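Testwood Residents' Newsletter > Issues > Comment

News Comment What's on Back issues Contact

We use cookies to remember your settings and to see which pages get read. Accept or manage your choices.

The cup swap at the sports hall: what are we paying for?

15 August 2018

Readers who use the sports hall will have seen the notices. From October the drinks counter will stop handing out throwaway cups and move to a deposit scheme run by a firm called Sirkorix. You pay for the loan of a hard cup, you bring it back, you get your money. If you forget, you don't. The notices say this will save "up to 500 cups a week", and I have been trying since then to find out who worked that out.

I asked at the counter. They sent me to the hall office, who sent me to the Sirkorix leaflet, where the figure is printed again in bigger type. On a good week in winter the hall might see 200 people through the door, and plenty of them bring their own bottle. Are the rest drinking four teas each? "Up to" is a handy pair of words. I could save up to 500 cups a week myself. 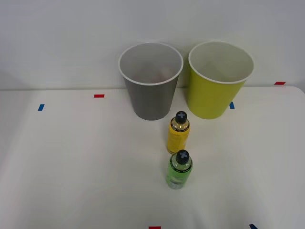 Where the old ones go

I have no love for the throwaway cup. Most of the ones we use have a thin lining to stop them going soft, and that lining makes them awkward to recycle with ordinary paper. The bin by the counter with the green lid has been taking them for years all the same. I asked what happens to that bin and was told it is "sorted off site". Perhaps it is. I would like to see a bill from whoever does the sorting.

So yes, something ought to change. My trouble is with the claim that this particular something is the answer. A hard cup takes a good deal more stuff to make than a thin one, and it has to be used many times over before it comes out ahead. How many times depends on whose sums you read, how hot the water is, and how far the cups travel for washing. Ours will travel to Bielecka and back, 9 miles each way, in a van. The leaflet has a drawing of the van with a leaf on its door but says nothing about what goes in its tank.
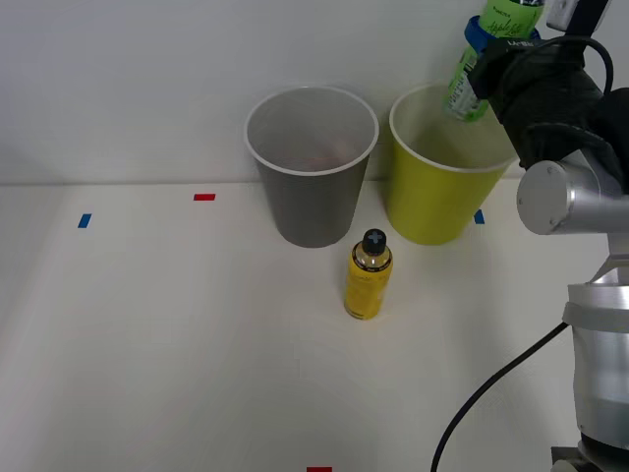
What happened at Fudent

We aren't the first to try this. The club at Fudent took up the same scheme last year, and Ott Lukoševičius, who kept the stock sheets for them, was good enough to let me look. They began with 603 cups. By the end of the season around a third had gone, mostly (he thinks) into kitchen cupboards and the backs of cars. The deposit was small enough that people didn't mind losing it. Sirkorix replaced the missing ones and charged for them, as the contract lets it.

Ott is fonder of the scheme than I am, and I should be fair to him. He says the litter on the touchline was much better, and that the children were very good at bringing cups back once they learned there was money in it. He would do it again, with a bigger deposit and a proper count each month. He would also wash the cups on site.

That last point seems to me the whole argument. The hall has a kitchen. The kitchen has a dishwasher, paid for out of the roof appeal money that was left over -- I remember the row about it. It is switched on for the harvest supper and not much else. Why are we sending cups to Bielecka?

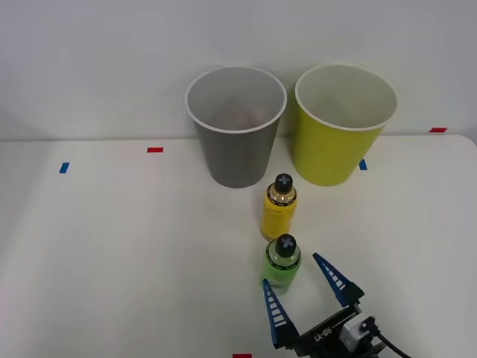 When I put this to the hall office I was told that on-site washing "falls outside the offer". I take that to mean Sirkorix makes its money on the washing. Fair enough, it is a business. But the hall is ours, and we could buy a few boxes of plain mugs for less than the joining fee and see how we get on until Easter. Mugs break, I know. People also seem less keen to take them home -- the church has had the same ugly brown ones for as long as I have lived in the village.

The contract hasn't been signed yet, as far as I can tell. The draft is in the blue folder at the hall office and anyone may ask to read it. Turn to the page on replacement charges first, and then the one on how much notice we have to give if we want to leave. Letters on either side are welcome at the usual address.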